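From the Reading Room: our coworking corner turns one

Apr 15, 2024

It hardly seems possible, but the quiet desks at Inico Library have been open for a whole year now, and I wanted to say a proper thank you to everyone who has made themselves at home here (and to those of you who keep bringing in banana bread, please don't stop). We signed up our 300th member in February, a retired surveyor who is writing up his family history and tells me he's only got as far as 1911.

A few bits of housekeeping first. Day passes stay at 39 dollars for a book of five, and the mice, keyboards and reading lamps can still be borrowed from the front counter with your card.
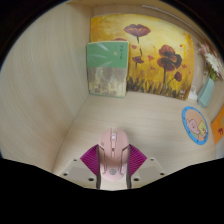

The big news is the winter talks, which Eusebio Taipe has very kindly agreed to organise again. Last year's evening on old harbour maps filled all 60 chairs and we had people perched along the windowsills, so please do put your name down early! He's hoping for something on letter writing, something on bees, and a night where members read aloud from whatever they've been working on, finished or otherwise.

We've also been slowly adding to the local history shelves. The Väisänen family has donated a wonderful lot of books and pamphlets, 636 in all, and cataloguing them is going to keep us busy well past spring. If you've a steady hand and a free morning, come and have a cuppa with us and we'll show you how the labels go on.
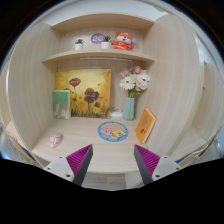
A desk nook with potted plants and a plush toy on the shelf.

One last favour: if you took home a green umbrella after the March meeting, its owner would dearly love it back. It can be left at the counter any time we're open, and there'll be no questions asked.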